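How to sort out your wardrobe in one evening (and keep it sorted)

I love this job. I know that makes me odd, but there is something brilliant about opening a drawer and seeing every single thing you own in it! I do mine twice a year, once in April and again in November, and I've got it down to one evening. Start at six and you'll be done by bedtime, even with a break for tea.

What you need

A clear bed or a big table, three bags, a pen and some sticky labels. I use the Tapsell zip bags from the market because they stand up on their own, but bin liners are fine.

Step 1: Empty one kind of thing at a time

Please don't tip the whole wardrobe out. I did that in my old flat in Promley and ended up sleeping on the sofa. Take all your T-shirts first, then jeans, then jumpers, then the awkward stuff like belts and swimwear. Finish one lot before you fetch the next.

Step 2: Decide quickly

Pick each thing up and give it a few seconds. Did you wear it in the last year? Does it fit you today? If it's yes to both, it stays. Label the bags Mend, Pass On and Rags, and everything else goes in one of those. My first go came to 122 things out of the house, and I can only remember missing one of them (a yellow cardigan, and it had a hole in it anyway).

Step 3: Fold so it stands up

Now the fun part! For a T-shirt, lay it face down and smooth it with your hands. Fold one side in to the middle and turn the sleeve back on itself, then do the same on the other side. You should have a long strip. Fold the bottom up to just short of the neck, then fold that in thirds. It should stand on its edge without flopping.

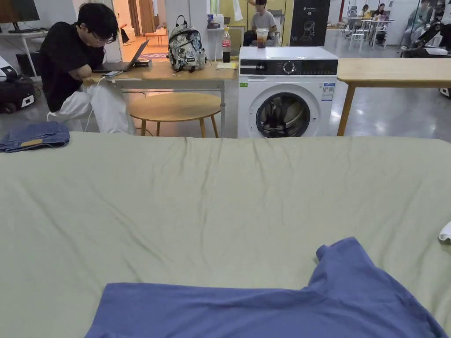
Jeans are even easier. Put one leg on top of the other, tuck in the pointy bit at the seat, bring the hems up to just below the waistband and fold in thirds again. Thick jumpers are better folded once and stacked, as they spring open if you try to stand them up.

Step 4: Fill the drawers

Measure the inside of your drawer before you buy any dividers. Mine is 955 mm wide and 275 mm deep from front to back, so it takes a single row of T-shirts – I'd ordered dividers for two rows and had to send them back. Shoeboxes with the lids off do the job just as well. Put the things you wear most at the front or on the left, wherever your hand goes first.

Leave a gap about a hand wide in each drawer. A packed drawer looks lovely for a day and then you can't get anything out of it.

Step 5: Get the bags out of the house

Do this the next morning if you can. I take mine to the Grorel Road charity shop on a Wednesday, when the parking is free. The Mend bag goes next to the sewing box, with a label saying what each thing needs: button, hem, zip and so on.

Keeping it going

Fold straight from the washing line or the airer, and put things away the same day. If something new comes in, I try to let something old go. I'm not strict about it with socks.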